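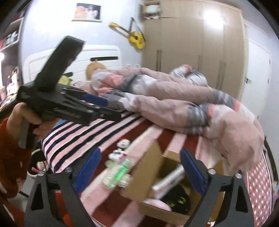
Jitthorpe collectors have been asking for a proper swap day for years, according to Adjoa Frimpong, and the autumn one in the library was over before most people had found the door.

**Rultis Card Fair – Thu 27 May, Jitthorpe Corn Hall**

For immediate release

Trondidau, the trading card shop on Mill Lane, is putting on its first full fair. Doors 10am. Free for under-twelves, everyone else pays on the door.

What's on:

- swap tables all day, football, film and fantasy sets
- 1000 single cards in the pound boxes
- launch of the Rultis base set, 158 cards plus foils
- sealed packs from Omerović, limit of two per person

The Rultis set is a space adventure series, drawn in-house by Omerović. Packs will be sold at the fair first and go into the shop in June. Binders to fit are on order, should be here in time but ring to check.

Capacity is 300, so come early if you want foils. No booking. Swap tables are first come first served, please bring your own sleeves – we ran out last time.

Graded cards can be shown but not sold at the swap tables. Traders wanting a pitch need to email before the weekend, there are a few left by the stage. Card payments fine at the shop stand, traders may be cash only.

Parking behind the hall, entrence on Station Road. Tea and rolls in the side room.

Press welcome from 9.30, ask for the shop stand. Artwork from the set availble on request.

Contact: Trondidau, Mill Lane, Jitthorpe

ENDS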